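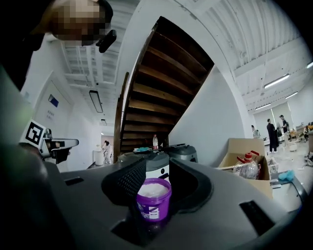
Figure 1. Purple bucket with a white lid on a gray molded surface.

4. How Families Judged the Restored Colors

We come now to the part of the study we looked forward to most, which was sitting down with people and asking what they thought of their own old photographs once the faded colors had been brought back. The reader will remember from Section 3 that 43 households in Pleltham lent us a total of 746 color prints, nearly all of them snapshots kept in albums, shoe boxes, and (in one memorable case) a cookie tin with a dented lid. Every print was scanned flat, with no cropping, and then run through Ostik twice, once at the gentle setting and once at the full setting. We made no repairs by hand, tempting as that sometimes was.

Of these prints, 188 were marked by their owners as "badly faded" before any scanning took place, and it is mainly this group we discuss in the present section. We asked the owners to use the phrase however they liked. Some people used it for an orange cast over the whole print, others for a loss of detail in the shadows, and a few for prints that looked perfectly good to us but did not match what they remembered. We kept all of them in, and we would do the same again.

Each household was shown three versions of every print in the group, on paper and at the original size: the plain scan, the gentle version, and the full version. The order was shuffled and nothing was written on the front. People were invited to talk for as long as they wished, and they did! Sessions planned for half an hour often ran well past lunch, and we are grateful for the patience of everyone involved, including the family members waiting in parked cars.

The full setting was usually the first to draw a happy remark. Blue skies were blue again, lawns were green, and a good many people laughed out loud at the wallpaper. But when we asked which version they would put back in the album, the answer leaned toward the gentle one, and quite often toward the plain scan. A print with some of its orange warmth left in it still felt to many owners like the thing they had grown up with. One woman held the full version of a birthday picture next to the original for several minutes and told us that the cake was right but the room was wrong.

Skin gave the most trouble. The full setting tends to pull faces toward a middle tone, and in group portraits this made cousins look more alike than they should. Owners noticed it at once in people they knew well and hardly at all in strangers standing at the back. The measured color error described in Section 3.2 did not predict these complaints, and two prints with very low error were among the most disliked. We would suggest, a little cautiously, that a chart-based score is a poor stand-in for the eye of a daughter or a brother.

In July we went back to 13 of the households to see whether opinions had settled. Most had kept to their first choice. Where there was a change, it was always away from the full setting, and the reason given was nearly always that the picture had begun to look "too new." Several owners had by then written on the backs of the copies so that nobody would mistake them for the originals, something we had not asked for and were delighted to see.

There are limits to all this, of course. Our households came from one town, they volunteered, and people who volunteer to talk about their albums are probably fonder of them than most. We also had few prints made before the sixties, and black-and-white pictures were left out altogether. The handling of hand-tinted portraits is taken up separately in Section 5.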